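Keeping Dark Clothes Dark

My mother washed everything on hot, bless her, and we all went around in gray shirts that had started out black. So wash your darks cold and inside out, with half the soap you think you need!
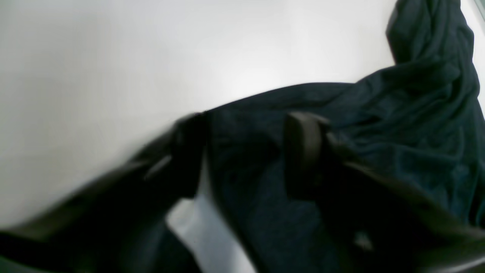

Dark fabric on a plain white surface

A light-colored surface is lovely for spotting lint, and a barely damp sponge lifts most of it (stroke one way only). I hang my darks in the shade of the porch in June – the Stidlow sun is merciless.
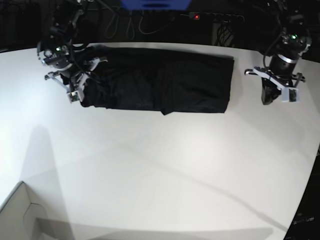

If a shirt has gone dull, try half a cup of white vinegar in the rinse. The smell goes off as it dries, I promise.
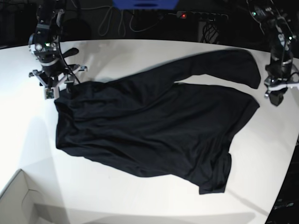 Knits do better folded than hung, by the way, and a load takes about 44 minutes on my old Drukamo, so there's time for coffee first.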